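July 20, 2025 — Velline bench notes, bed-making task

Goal for the day was 50 clean demos of "pull the sheet to the pillows." Got 20 I'd keep. The rest are a fine record of a person arguing with a bedsheet through a joystick.

Started by hand-guiding, arm in float mode, me leaning over the mattress and steering the wrist like a reluctant shopping trolley. Works well enough for the approach. Falls apart at the pinch, where you need one hand on the arm, one on the gripper button and a third to hold yourself up. My elbow also kept leaving dents in the sheet, and I don't want the policy learning that the dent is where you grab.

Switched to remote after lunch. Leader arm on the folding table, wrist view on the laptop, me on a kitchen chair with one leg shorter than the others. Lag is tolerable. Depth is the trouble. White fabric offers very little in the way of landmarks, so I've been judging height off the folds and the colour of the shadows, then closing and hoping. First six attempts pinched air with great confidence.

Things that helped:

- Dropped the speed scaling to 20 percent for the last bit of travel. Dull to drive, much better data.
- Aim for a ridge, never a flat part. Come in across the crease.
- Roll the wrist early. If I leave it until I'm over the sheet, I lose track of which way is the headboard and drag the thing toward the dresser.
- Pause for a beat before closing. Makes the segmenting script behave, for once. 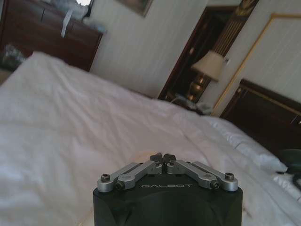
Wanda Zieliński reckons I'm pausing too long, and that the policy will learn to hover over the bed like someone who's forgotten why they came into the room. She'd trim the pauses before training and keep the raw files in case she's wrong. She also wants the failed pinches labelled and kept, provided the retry is in the same episode, because a robot that has only ever seen success will have no idea what to do with a miss.

Fair on both counts. I'd already binned a few of the misses, naturally. Recovered what I could from the Mumham drive, which had them under yesterday's folder name for reasons known only to the Mumham drive.

Replay check: ran one of the good hand-guided demos back open loop, same starting pose. It followed the path beautifully and closed about 95 mm from the nearest ridge, the sheet having moved on with its life. So no open-loop replay for cloth, which I believe I also wrote down last winter.

Still to sort out:

- Tilt. My wrist angle wanders a lot between episodes. Could be useful variety, could be me slouching. Plot it before deciding.
- Gripper force is on the Galbot default. Try a notch lower, I don't like how hard it bites.
- Button on the leader handle double-fires. Tape is not a long-term fix.
- Second operator. Everything so far has my habits baked in, chair included.

Wostar want a number for August. Told them we'd have one.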